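Home | Issues | Authors | Search

3.2 Setting of the desk observations

The rooms at the Rorulstead site are ordinary work rooms, and people use them also for eating and for storing. We recorded 353 desk surfaces there, and 299 of them were kept for the analysis. For each desk we noted which things belong to the work and which were brought by the user for comfort, such as plants, seat cushions or drinks. The second group we call "settled things", following the Druven checklist.
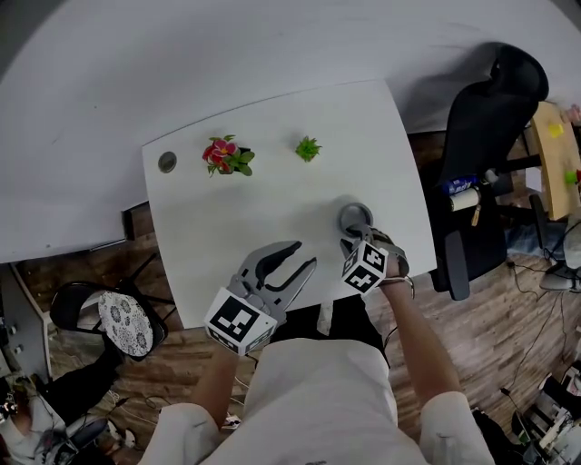

Figure 2. Potted plants on the far half of a white table, with chairs on both sides.

Settled things were mostly placed on the far half of the surface, where the arms do not need to pass. Plants were the most stable of them. They kept their place in more than 5 visits, while cans and paper rolls moved between the desk, the chair and the floor. We did not ask the users to clean before a visit. The floor was coded separately, because cables and equipment collect there by other rules.

Related items
Storage habits in shared rooms
The Zornside desk survey

Contact | Copyright | Back to top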